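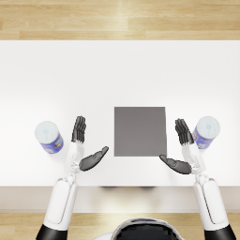 Search the list archive Go Advanced

Subject: Re: [bimanual-sim] hands vs parallel jaws on the can task
From: Sem Meijer
Date: February 2022

Quick one before I have to hand the node back. Answers to the Niltham questions inline, sorry for the fragments.

> Are you still planning to drop the five-finger hands and go back to
> the Staderlow two-jaw? Our impression in November was that the hands
> cost a lot of sim time and gave nothing for plain cylinders.

Not dropping them yet. Ran both on the same task - one can per side, gray pad between them as the goal, overhead cam only. Same start poses for both. Left can goes to pad, then back, then right can.

Two-jaw: 482 good placements out of 658. Hands: 224 out of 658. So yes, your impression holds, on this task, with this controller. But look at where the hands fail before you bin them. Nearly all of it is the approach. Fingers come in straight and closed up together, thumb out to the side, and if the wrist is a few degrees off the fingertips clip the can before the thumb gets anywhere near. Once teh can is actually inside the grip it stays there. Two-jaw is the reverse, gets there fine, then the can rolls in the jaws on the way over and lands crooked on the pad.

Right side is worse than left for the hands. Right can starts very close to the fingers so there is no room to open up. Left has a small gap and does better. I should of randomised that from the start. Will do next batch.

> Which controller was this, the Tarar one or your own?

Tarar, joint position, stock gains. Tried ours for an afternoon, elbow drifted, gave up. Tarar is a bit soft at the wrist but it's repeatable and that matters more to me right now.

> And is the top camera enough? We could never see the fingertips.

Enough for the pad and the lids. Not for contact. From straight above, the lid hides the part of the can you care about, and the thumbs only show well when they are out wide. I'd add a low side cam for the hands. For the two-jaw I wouldn't bother.

Other stuff:

- can friction was left at default, probably too slippery, changes both grippers
- label texture makes no difference to the pose estimate, tried a plain one, same
- table is plain white and matte, so shadows are faint. Cakdale people wanted a wood grain top for more realism. Fine, but not in the same batch please
- thumbs can meet below the pad if both arms home at once. Stagger the homing by 3 seconds and it goes away

Next batch is hands only, wider preshape, wrist turned in before the reach. If that doesn't get close to the two-jaw number I'll write it up as is and we move on to boxes.

Config is in the usual folder, the readme is out of date, ignore the part on gains.

Sem

Comments (3)

tk_arms: Same thing with the wrist here. We preshape with the thumb fully opposed and come in from the outside. Slower but far less clipping.

oldgantry: What counts as good? Whole base on the pad or just the center? Makes a big diffrence to the two-jaw figure I would think.

Sem Meijer: Center on the pad and can upright. Whole base would hurt both, haven't rerun it.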